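Malside Reading Log: read me first

Hi! This is the read-me for my table of novels about families and memory loss, which started as a note on my phone and got completely out of hand. If you landed in the folder without any context, the file you want is malside_books.csv. Everything else is scraps, older copies and one spreadsheet I can't bring myself to delete.

I'm Rocío Riquelme, I read a lot of family dramas, and I kept forgetting which ones I'd already recommended to people. So I made a list. Then I added a column for who tells the story, then one for how it ends, and by March I had something other readers were asking me to share.

What's in it

One row per novel. All fiction, all written in English or translated into it, all published in 2000 or later. There are 1090 rows right now. Memoirs are out, even the wonderful ones (please stop emailing me about memoirs, I love them too, they just need their own list and I don't have the energy). Short story collections are out unless the stories share a family.

The columns

title: as printed on the cover, subtitle left off.

author: last name first. Pen names stay as pen names.

year: first publication anywhere, so a translated book carries the date of the original. This means a few rows look older than the copy you'll find in a store.

teller: who narrates. The values are spouse, child, sibling, grandchild, patient, outsider and several. I used "several" a lot more than I expected to! If a book switches narrator for a single chapter, I ignored the switch.

illness: named, hinted or unclear. "Named" means the word for the condition shows up on the page somewhere. I don't count the back cover.

ending: open, settled or death. Yes, this column is one big spoiler. It's the last one on the right so you can hide it before you start scrolling.

weepy: my own score from 0 to 3. A 3 means I had to put the book down and go make toast. It's not scientific and I've changed my mind on plenty of them.

notes: whatever I felt like typing. Some are useful, some say "the aunt!!" and nothing else. 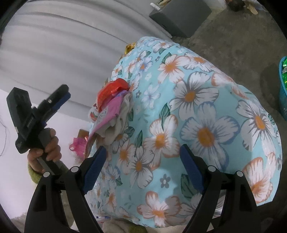 Where the rows came from

Most are from my own shelves and the library. A big chunk came from the Painemal list, a swap sheet my old book group kept going for years, and I checked every one of those against a real copy before adding it. The rest are reader suggestions. Farwood is the tag I put on rows where I've only read part of the book, so treat the teller and ending columns there with some caution.

Known problems

Commas in titles used to break the file. I've put quotes around them now, but if a row looks shifted to the right, that's why.

There are 20 rows with no weepy score. I read those too long ago to be fair to them and they're waiting for a second go.

The list leans hard toward daughters looking after mothers. Some of that is what gets published and some of it is what I pick up. I'd love more brothers, more neighbors, more long friendships.

Two spellings of the same author can slip in when a translator's edition uses accents and mine didn't. I fix them when I spot them.

Using it

Take it, sort it, print it for your book club, whatever you like. Keep my name on it if you pass it along, and please don't sell it. I open it in Cindix, the little table viewer my cousin wrote, but any spreadsheet program will do. Pick UTF-8 when it asks or the accents turn to soup.

Sending me a book

Title, author, year, and one line on who's telling the story. Tell me if you finished it! I'm slow with replies and I do get to all of them eventually.

Last updated 20th April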